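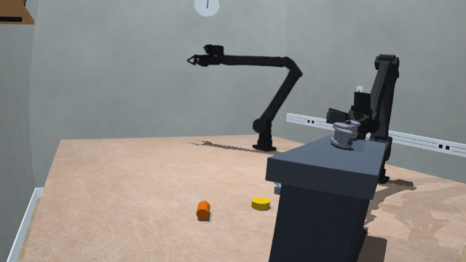
Keeping track of check-ups at home

If your household is anything like ours, the letters about eye tests, blood pressure checks and jabs arrive in dribs and drabs, get tucked behind the bread bin and are found again in September, long after the date has gone by. I've tried all sorts over the years (a whiteboard, a biscuit tin, a rather smart leather wallet) and what follows is the muddle of habits that has stuck.

Give everyone one envelope. A big one, with the name on the front and the surgery's phone number on the flap. Ours are the card-backed sort from Harju, and they've lasted five years with only a bit of tape!

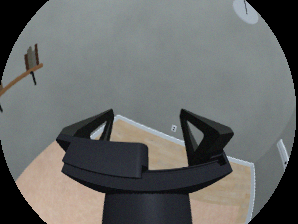
Page 32

Write the next date on the outside in pencil, so you can rub it out when the appointment moves, as they so often do. If a letter says "in two years", work out the month there and then, while you've got the kettle on and the calendar in front of you.

Keep a list of tablets in each envelope too, with the strength and the time of day. I copy mine out afresh whenever the chemist in Vascombe changes anything, and I put the old one straight in the recycling. 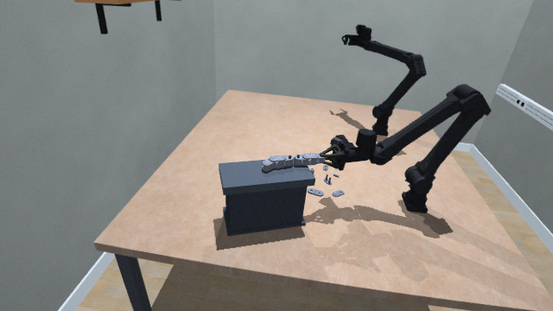 Photo: Liltier

Home blood pressure readings want a little notebook of their own. Sit quietly for five minutes first, feet flat on the floor, and write down the number you get, even if it's one you don't care for. Take the notebook along with you when you're next called in.
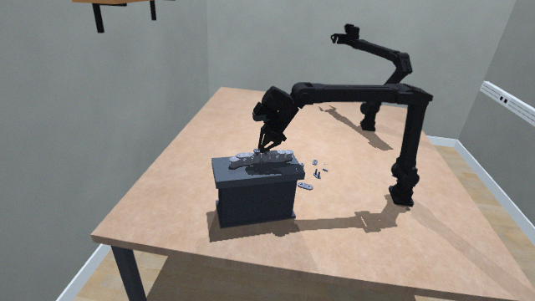

Clearing out old letters

Once a year I go through the lot with a pot of tea. Test results and vaccination records stay, and reminders for visits long past can be shredded.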